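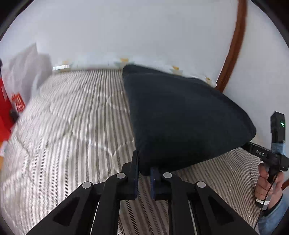

The Back Bedroom at Tivolel, Before and After the Cushions

Welcome back, and thank you for all the kind notes about the pantry page! I promised the back bedroom next, and it has taken me until March to get to it, because every time I carried something up the stairs I found something else that had to come down first. Tivolel is what we call the house (the name was on the gate when we bought it and we never had the heart to change it), and the back bedroom is the smallest of the sleeping rooms, with the best morning light and by far the worst closet. It had turned into the place where we put anything we couldn't decide about. By last fall you had to walk in sideways.

So this gallery is a short one, really a single corner of the room, which is the bed and what goes on it. I know that some of you come for the bedding and skip the rest, and I don't blame you one bit.

The navy cushion on the striped quilt

The cushion is dark navy and fuzzy, the kind of thing you end up stroking while you're on the phone, and it has a wedge sort of shape to it that I like very much against a flat bed. I came home from the Nuttall market with it on a Friday, having gone for lampshades. It cost me 14 dollars and I would have paid more, though please don't tell the stallholder. I was worried the navy would look heavy in such a little room, but with the white wall behind it and all that gray and white underneath, it settles right in. I had a mustard one there for a while, and it was cheerful enough, but it did shout.

The quilt has narrow stripes in gray and white, with a faint diamond pattern in the stitching that you only notice once you've been looking a minute or two. I came to stripes late in life. For years I had florals on every bed in the house, and I still love them, but stripes are so forgiving when you're making a bed in a hurry - you can see at once whether you've got it straight, and you can give one corner a tug and be done.

A few of you have asked about washing. I do mine on the gentle cycle in cool water and dry it over the banister, with the windows open if the weather allows. The Goltier detergent I used to swear by has gone up in price again, so I've switched to plain soap flakes and can't say that I've noticed any difference. The fuzzy cushion gets a soft brush and a good shake out of the window, and that's all it gets.

The reddish-brown wood against the white

I went back and forth over this wall color for longer than I care to admit. There were 2 whites in the running, and the one I chose was Hunex number 101, which is a little softer than it looks on the card. What decided me was how it sat beside the reddish-brown wood. Dark wood can look gloomy next to a colder white, and I wanted the room to feel rested. The whole job, paint and bedding and a new rod for that miserable closet, had a budget of 400 dollars, and I came in under it with enough left for a decent lunch.

Still to do: a reading lamp, a rug for cold feet in the morning, and the closet door, which sticks. The landing and the linen shelves are next, so do check back when the weather warms up.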